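Control desk

A control desk, also called a console or operator desk, is a piece of furniture that holds the switches, indicators and displays used to run a plant or a machine. It differs from a control cabinet, which houses the power and logic equipment and is opened mainly for maintenance. The working surface of a control desk is normally tilted toward the operator, and this tilt is the feature by which the type is usually recognized.

Terminology

Usage varies between trades. In process plants, "desk" is applied to a unit with a sloped or flat surface at working height, while "panel" means an upright surface fixed to a wall or a frame. "Console" is used more loosely and may cover a desk together with the displays behind it. A small unit with a sloped top, mounted on a column or on a bench, is often called a pulpit or a sloping-front enclosure. Ship and rail usage follows separate conventions and is not treated in this article.

History

Early industrial controls were placed on the equipment they served. A valve was turned at the valve, and a motor was started at the motor. As steam and electrical plants grew, gauges were collected on upright boards of slate or marble, which insulated the bare copper parts mounted on them. Operators stood in front of the board and walked along it.

The sloped desk came into use when controls could be worked at low voltage through relays. Handles no longer had to be joined to heavy switchgear, and the operator's part of the system could be made small enough to reach from a chair. Pressed steel replaced stone. The upright board remained behind the desk for recorders and alarm windows, an arrangement that lasted in many power stations until screens took over both functions.

Screen-based operation reduced the number of separate switches but did not remove them. Emergency stops, key switches and a few hard-wired selectors are kept on most desks so that they remain available if the computer system fails.

Geometry

The angle of the working surface is a compromise between reach and sight. A flat surface gives good support to the forearm but is seen at a shallow angle, so that legends at the far edge are hard to read. A steep surface is easy to read and tiring to work. Desks for seated use are therefore often divided into two planes: a nearly flat one in front, for controls in frequent use, and a steeper one behind it, for indicators and controls that are seldom touched.

Reach is set by the smallest expected operator and clearance by the largest. Knee space beneath the front edge is commonly the hardest dimension to keep, as the same volume is wanted for terminals and cable. Designs that fail this test tend to be worked sideways, with the operator's legs beside the pedestal.

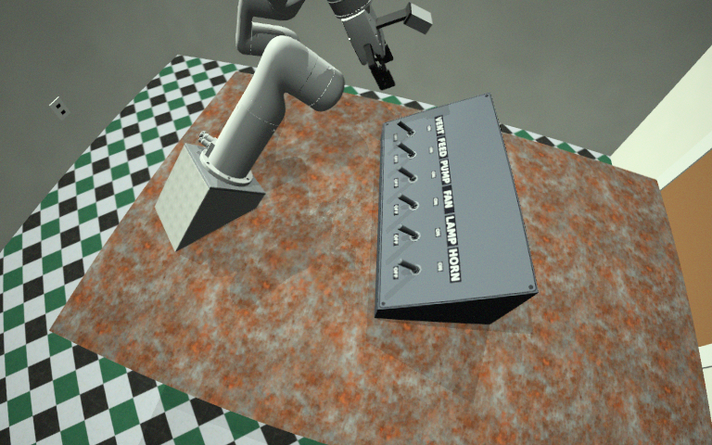 Glare is treated at the same stage. A tilted glossy surface may reflect ceiling lights directly into the eye, and a change of a few degrees can move the reflection out of view. Matte finishes are preferred, and indicator lenses are recessed or hooded where the lighting cannot be changed.

Layout of controls

Controls may be grouped by function, by order of use, or by the physical position of the equipment they serve. The last method often includes a mimic diagram – a line drawing of the plant with each control set at its own place in the drawing. Mimic layouts are quickly learned but take up a great deal of surface, and they are costly to alter when the plant is changed.

Direction of movement follows local habit. Turning a knob clockwise generally means an increase. Toggle switches are a known source of error, as "up" means on in some countries and off in others. Plants that buy equipment from several suppliers normally fix one convention in writing and rework any unit that departs from it.

Spacing depends on the type of control and on whether gloves are worn. Guards, collars and hinged covers are fitted where an accidental touch would have serious effects, but an emergency stop must remain open to an immediate push.

Construction

Most desks are built of folded sheet steel with a removable or hinged top. Stainless steel is used in food plants and wherever the surface is washed down. Aluminum is lighter and easy to machine but marks readily. Gas springs or a stay hold a hinged top open during wiring, and the cable loom must be long enough to follow the hinge without strain.

Cables usually enter from below. Power and signal wiring are kept in separate ducts. Where a desk stands on a raised floor, the entry plate is sealed against dust and, in some installations, against the spread of fire.

Example of a retrofit

The pumping station at Ullow was refitted with a two-plane desk supplied by Zarngate. The earlier desk had 42 selector switches on a single sloped surface. In the replacement design, drawn up by Virgilio Evangelista, 7 of these were kept as hard-wired controls and the others were moved to screens. The upper plane carries 3 indicator groups, one for each pump hall. Commissioning was completed in June, and the station's earlier mimic board was left in place as a wall display.

Maintenance

Routine work consists of lamp tests, cleaning, and checks of contact resistance on switches that are rarely operated. Legends wear away first on the controls used most. Engraved plates last longer than printed ones and can be refilled with paint. Replacement parts should match the original in color and operating force, and any change is entered on the desk layout drawing.

See also

Annunciator panel
Control room
Mimic diagram
Switchboard

Last revised 9/28/22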